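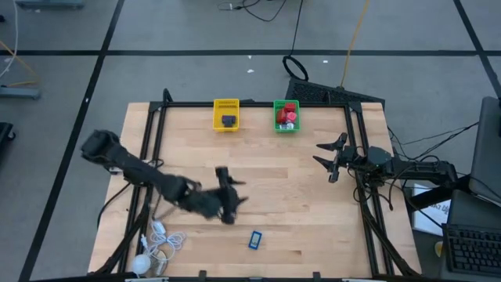 Skurnura is a plain-text list of furniture joints, surface finishes and repair notes, kept as one CSV file per topic. The first file, `tops.csv`, covers table and bench tops. Each row records how the boards meet, what the surface is like and which repairs suit it. A light wooden top with the seams between its planks showing, like the one in the photo, goes in as `colour=light`, `seams=visible`, and the `species` field stays blank until someone has looked at the end grain.

## Files

| File | Contents |
|---|---|
| `tops.csv` | table and bench tops |
| `joints.csv` | joint types, with other names in use |
| `finishes.csv` | oils, waxes, lacquers, paints |
| `repairs.csv` | repair notes, linked by `id` |

All files are UTF-8 with commas as separators. Dates inside the files are year and month only.

## Fields in `tops.csv`

There are 18 columns. The ones people ask about:

- `id`: never reused, even after a row is deleted
- `seams`: `visible`, `hidden` or `none`
- `movement`: gap change across the width between winter and August, in millimetres
- `finish_id`: points to `finishes.csv`
- `source`: initials of whoever examined the piece

`movement` is empty for most rows. Please don't fill it in from a shrinkage table. It is for measured values only.

## Known problems

Lefteris Gkikas entered the first batch of joints using local names, and 7 of them still have no agreed English term. They are marked `term=open`. The Tomeck rows in `finishes.csv` mix up satin and matt. Benedikt Eichhorn has the original notebook and is checking them against it.

Veneered tops were added late and the `seams` field does not suit them well. Use `none` and write a remark.

## Changes

March 12, 2022: split `repairs.csv` out of `joints.csv`, removed 10 duplicate rows, renamed `gloss` to `sheen`.

## Contact

Send corrections to Rafail Deligiannis with the row `id` in the subject line.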